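本站使用 Cookie 以改进浏览体验。继续浏览即表示同意。[接受] [设置]

Atinga 桌面抓取数据集（学生社团版）

版本说明

本数据集由 Plernevska 机器人社的抓取小组整理，是社团课的期末项目。动作部分由 Etornam Lamptey 和 Seidu Ayaaba 负责，标注由 Ama Appiah 完成，脚本由 Zeeshan Cheema 维护。首次发布于2019年2月15日。

内容

共 602 段短片，分成 36 个任务组，视角都在机器人头部。任务以单手抓取为主，物体是瓶子、杯子和小盒子。瓶子组要求手指从瓶身两侧合拢，抬起后停两秒，再放回桌面。起始位置每段都换，靠近桌边的也算有效。

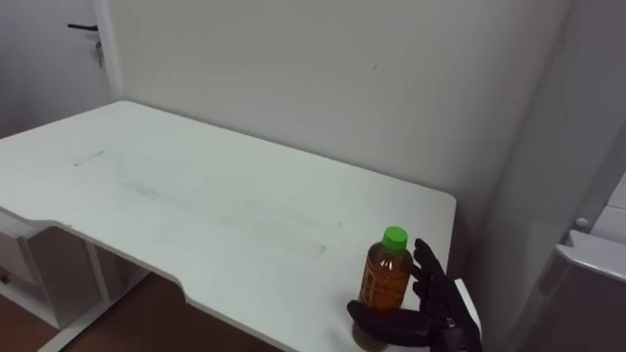 每段附一个同名文本文件，记录任务编号、操作员代号和结果。结果只有“成功”“失败”“中断”三种。碰倒物体记为失败，操作员主动停下记为中断。手指刚接触物体的时刻另有一列，由两人分别标注，相差超过 13 帧的重新看一遍。

背景片段

除任务片段外，还收了一批没有操作对象的背景片段，放在 background 目录，不计入上面的总数。训练检测模型时可作负样本，不需要的话直接删掉目录，读取脚本不会报错。 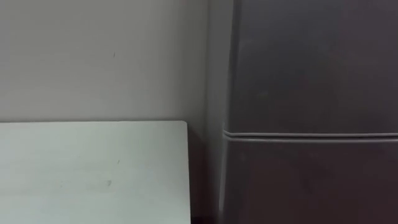 图2 背景片段：白色桌面与深灰色冰箱

已知问题

第一批片段的时间戳有偏差，用 fix_time.py 处理后再读取。白墙和白桌面颜色接近，按颜色分割时桌沿容易丢，Zeeshan 建议先用深度图。部分文件名大小写不统一，7月的版本会改。

使用

课程作业和校内比赛可直接使用，校外使用请先联系 Kwadwo Agbenyega。发现标错的片段，请把任务编号和帧号一起发来。

订阅社团通讯，每月一封，可随时退订。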